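Vorkham publishes its close-range working rules for gripper robots, free for anyone to use

April 3, 2023

Hello from Vorkham! I'm Sotiris Spanos, I look after working practice here, and today I get to give away something we've been arguing over since February of last year. It's called the Prasanent Code, it covers what a robot arm should and shouldn't do in the last stretch before it touches something, and from this morning anybody can download it, print it, scribble on it and use it in their own workshop without asking us or paying us a penny.

I should say why we bothered. There are good, well-established rules for keeping people safe near robots, and we follow them and so should you. What we couldn't find was anything in everyday words about the bit we spend most of our days on, when the gripper is nearly on the object and the wrist view has filled up with one big dark surface and not much else. Every team had its own habits. Our people at Gukberg slowed right down and looked twice. Our people at the Hamdan site went in at normal speed and trusted the plan they'd made from further back. Both lots thought the others were mad, and both had a point (I've been on each side of that row myself, depending on the week).

So we sat down and wrote out what we do, then threw away whatever we couldn't defend. The first draft had 95 rules in it. Ninety-five! Kári Eyvindsson, who runs our simulation work, read it on the train and sent me back a message that just said "no". The version we're publishing today fits on 3 pages, and most of what went was me saying the same thing in four different ways.

The heart of it is the close-range section. An arm working to the Code has to treat a near view as a poor witness. If most of what the camera has is one smooth, dark face, the controller isn't allowed to guess the object's full size or shape from that view alone. It has to carry forward what it knew from further out, and it has to have at least one edge it can follow clearly before the fingers close. Lose the edge and you back off to the last good position, then come in again. You don't nudge forward hoping it'll turn up.

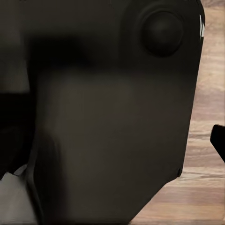 A simulated close approach: a gripper finger comes in from the right, next to a dark object beside a wooden surface.

I like this one for training days because everybody wants to talk about the round knob first. Fair enough, it's a knob! But the Code asks you to start with the outline, and the right-hand side gives you a lovely crisp one against the lighter wood, while the left goes off into shadow. Under rule six you'd log the right edge as usable and the left as unknown, and you'd write "unknown" in full, with no filling in from what you think the thing probably is. Same goes for the little white markings by the knob. You can't read any words in them, so they don't get to count as a label.

There's a section on simulation too, and I'll be honest, it caused the most shouting. Kári wanted every new approach run in simulation before it goes anywhere near real hardware, and he got his way. The Code sets 500 simulated runs as the floor for a new type of object, with the lighting changed between them, and any run where the gripper meets the object before it was meant to has to be kept and looked at by a person. You can't quietly delete the ugly ones. While we were trying the draft out we put 284 of those early-contact runs to one side, and reading through them is how we ended up with the back-off rule in the first place.

"People think a rendered run is worth less than a real one, so they're sloppy with the notes," Kári told me when I asked him for something to put in here. "I want the notes to be the same. If I can't tell from your write-up what the arm knew at the moment it moved, I don't care which world it was in." He also asked me to mention that simulated results must be marked as simulated wherever they're shown, including in slides. That's rule eleven. He feels strongly about slides.

A few things the Code doesn't do. It doesn't replace your risk assessment, and it isn't a certificate, so please don't put a badge on your website saying you've passed it. It says nothing about mobile robots. It's also thin on soft and floppy objects, which we know, and we'd love help from anyone who handles fabric or packaging for a living.

Gukberg and Hamdan have both moved over to the Code for all new gripper work, and older jobs will follow as they come up for review. We'll take comments on this first edition and put every one we receive on the Prasanent page next to our reply, including the rude ones. If you try the rules and one of them makes your work slower for no good reason, please tell us which and send the log if you can.

The Code, a blank approach log and a filled-in one to copy from are all on the Vorkham website under Working Practice. Press questions can come straight to me, and anything about the simulation rules is best sent to Kári through the same page.

Notes for editors

Vorkham builds and tests handling systems that use robot arms and grippers, with teams at Gukberg and Hamdan. The Prasanent Code, first edition, is free to reproduce in whole or in part as long as the edition is named.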